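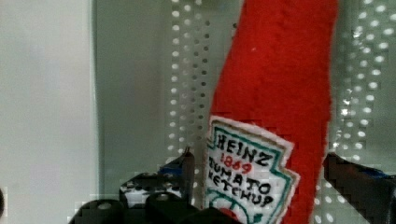
I spent most of the past week rewriting the part of Kvaran that reads config files, and I want to write down what I changed before I forget why. Kvaran is a small command-line tool I started in October to sync my notes between two machines. It was supposed to stay small. By January the config reader alone was 655 lines, in one file, with four levels of nesting in the worst places. I usually explain a bug out loud to whatever is closest, and this week that was a red felt ketchup bottle with a white label sewn on. It works as well as a rubber duck. I got as far as "and then if the path is missing we read the defaults again" and stopped there, having heard the problem.

The defaults were being read twice. The first time happened at startup, which was fine. The second happened any time a path was missing from the user's file, and that second read replaced everything, including settings the user had already changed. I had seen it a few times and blamed the Runden library, which does the parsing. I owe Runden an apology. It was doing what I asked.

The fix was to load the defaults once, load the user's file once, and merge them in a single function that doesn't touch the disk. I should have written it that way from the beginning. What I did in October was add a check each time something broke, and every check had its own idea of what "missing" meant. Sometimes it was an empty string, sometimes a null, and in one case the word "none" typed out, which I have no memory of doing.

After that I went through and deleted things. The file is down to around 200 lines now. I also dropped support for the old Lelix format, which only I ever used, and I converted my last Lelix file by hand in a couple of minutes. I'd been putting that off for weeks.

Tests took longer than the code. I had 7 before, and most of them only checked that the program started. There are 60 now, almost all of them tiny: one setting in, one setting out. Two failed the first time I ran them on my laptop and passed on the desktop, and it came down to how each one ends its lines. I fixed that too, in a separate commit, since I've learned what happens when I mix those together.

I'm still not happy with the error messages. If you misspell a setting, Kvaran ignores it and carries on, and you find out later when your notes land in the wrong folder. Heltoder, the backup tool I use at work, prints the line number and the closest match — I'd like to copy that. Closest match is probably a whole evening, so line numbers will come first.

The new version is on the main branch. If you have an old config file in Lelix format, convert it before you update.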